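Part-time data operators, Kekau project

Drorkach, Moltano site
Posted February 16, 2021

We need people to move groceries about, badly at first and then less badly, so that a robot can learn from the result. If you have ever been told you have steady hands, or have been told the opposite and took it personally, please read on.

Kekau is our project on handling everyday packaged goods. A robot that can pick up one bottle in good light is nothing special these days. Ours has to cope with bottles lying on their sides, crisp packets that fold up when touched, and things left half on top of other things by somebody in a hurry. The learning system gets better at this by being shown a great many examples, and the examples have to come from somewhere. They will come from you.

What the work involves

You will work in pairs at a table. One person guides the arm through a short task, such as lifting a bottle and putting it in a tray. The other lays out the goods, resets them afterwards and writes down what happened. You swap over at the half-hour, or sooner if one of you starts talking to the arm.

Each attempt is saved with a short note. We keep the failures as well as the successes, so please don't delete a run just because it was embarrassing. A dropped bottle, properly labelled, is worth more to us than a tidy run marked "ok". We have a great many runs marked "ok" and would like to know what was meant by it. 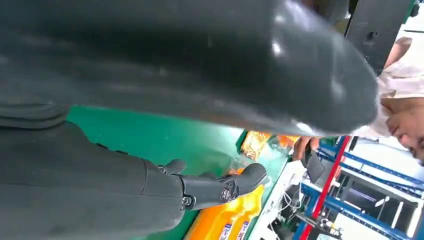

Bottles at the gripper, a snack bag further along, and one of the team within reach of both.

A full shift produces some 60 usable examples. New starters manage fewer, and we don't chase anyone over it in the first fortnight. Layouts come from a printed sheet called the Belhaj list, which tells you what goes where and how untidy it should look. Following it is harder than it sounds. People tidy up without noticing, and the robot then learns that the world is full of neat rows.

You will need

Patience with repetition, of a kind you can prove. Retail, warehouse, kitchen and nursery work all count.
Clear written English. Notes should make sense to somebody who wasn't in the room.
To be able to stand for most of a shift, with breaks.
To be happy being recorded. The arm carries a small camera near the gripper, and your hands and sometimes your face will end up in the data. We ask for written consent before your first session and will talk you through how recordings are stored.

You will not need a degree, any programming, or opinions on whether the machines are coming for us all. If you have the last of these, the kitchen is a good place for it — the recording area is not.

Training and safety

Training takes 2 days and is paid at the full rate. It covers guiding the arm, the stop button, where to put your fingers and, at greater length, where not to put them. Long hair is tied back and lanyards come off at the table.

Hours and terms

Fixed-term contract to the end of May, with a chance of more work if the next stage goes ahead. Shifts are mornings or afternoons, and you can say which you prefer. Hourly pay, holiday pay on top, and tea of a standard we decline to defend. The goods on the table are not for eating, including the crisps.

How to apply

Use the form on the Drorkach jobs page and choose "Kekau operator". Skip the covering letter. Send us a plain account, in no more than 60 words, of how you would pick up a full bottle lying on its side, written for a reader who has never had hands. We read every one, and shortlisted applicants will be invited to the Moltano site for a short trial at the table.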